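Turcotte Hand-Held Gripper Pair, with Good Practice Rules for Desk Work

The Turcotte pair is made for teams who collect hand movements for robot training in a normal office. Each set comes with printed working rules, written by Josée Penner at our Jovville workshop. Please read them before the first session.
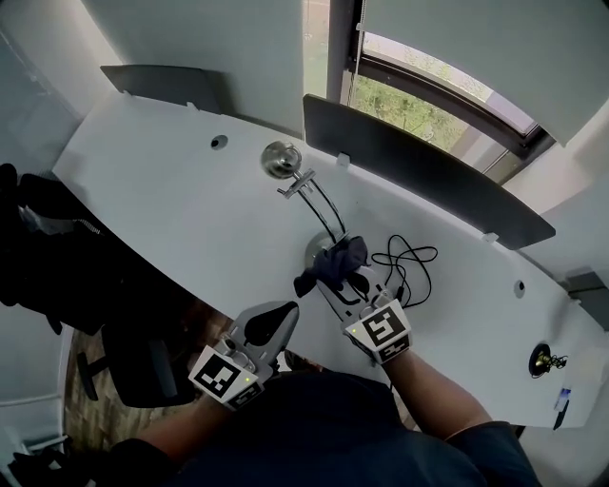 Reading time: 3 minutes

Rules for the operator

Hold one gripper in each hand, with the marker tags free. A sleeve or a cloth must not cover a tag during the recording. When you wipe close to a lamp base, take the cloth between the jaws and move slowly. Cables on the desk may stay, but the operator should know where they are.

Wear a short sleeve or a tight one. Jewelry stays in the bag.

Rules for equipment on the desk

Keep soft parts, such as a face cushion, away from the closing jaws. Only the cloth should touch them.

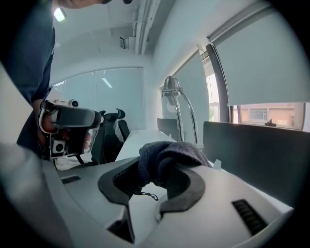

Lenses need the same care. Do not use the work cloth for a lens, even when it looks clean. We deliver a separate one, and it can be washed at low temperature. Change the rubber pads after 600 cycles, or earlier if the edge is rounded.

Rules for the session

One session takes 27 minutes, then the operator rests both wrists. More than 75 sessions with the same set of tags is not recommended, as the print becomes gray and the tracking is weaker. Write the session number in the Bollaron log sheet that is included in the box. Blinds should keep the same position from start to end.

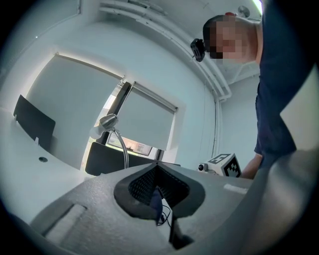

Delivery and spare parts

Sets are sent from Grilturstead. Spare tags and pads can be ordered separately. For questions about the rules, please ask for Kendra Kennedy.

Contact | Spare parts | © Turcotte, Jovville | Back to top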